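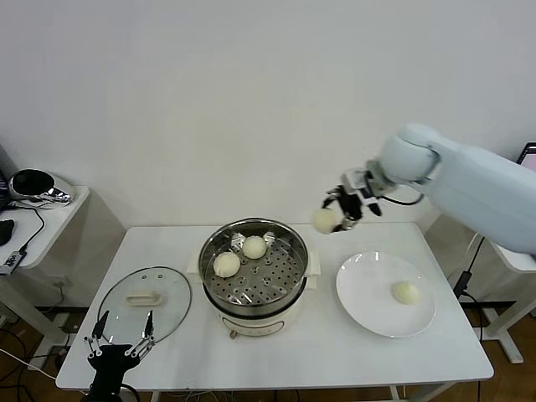
Varine Bun Flour, 800 g

I've been selling flour from the Dasside shop for 11 years and this is the bag I get asked about most, usually by someone who has had a go with ordinary plain flour and ended up with a grey, chewy bun. Varine is a soft, low-protein wheat flour, milled very fine and sifted twice, and it makes the sort of pale, fluffy dough you want for steaming. It's lovely for sponge cakes too, by the way, but buns are what I buy it for!

What's in the bag
Wheat flour. No raising agent, so you'll need your own yeast (I keep the Lurley sachets in stock, they're on the baking page). Contains gluten. Store somewhere dry and use within 6 months of opening.

How I use it
I weigh the dough into 50 g pieces for small plain buns, and a bit more if there's a filling going in. Go easy on the water at first – this flour drinks slowly, and a dough that looks crumbly after a minute usually comes together after five. Knead until it's smooth, shape, then let the buns rest under a cloth until they feel light when you pick one up. That last rest is the bit people rush, me included.

Any steamer will do, electric or a basket over a pan. Leave space between the buns, put a square of baking paper under each if yours tend to stick, and when the time's up turn the heat off and wait a few minutes before you lift the lid.

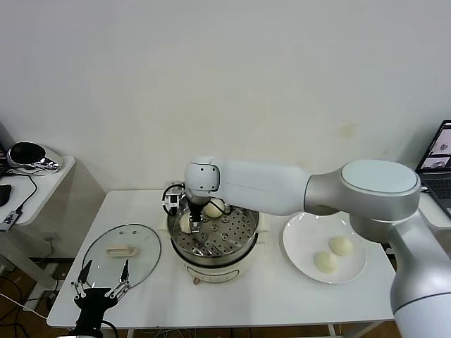 Leftovers freeze well, and you can steam them again straight from the freezer. My friend Þórey Þrastardóttir splits hers and fries them in butter for breakfast, and I've been doing the same ever since she made me try it.

If you're filling them, the Ruddock red bean paste is thick enough to stay put. Runny jam is asking for trouble.

Delivery
Orders go out twice a week. Last posting before Christmas is December 15, 2018, and anything after that will wait until the new year. If you're local you can collect from the shop – ask for Rawiri Stubbs at the counter, he'll have it bagged up for you.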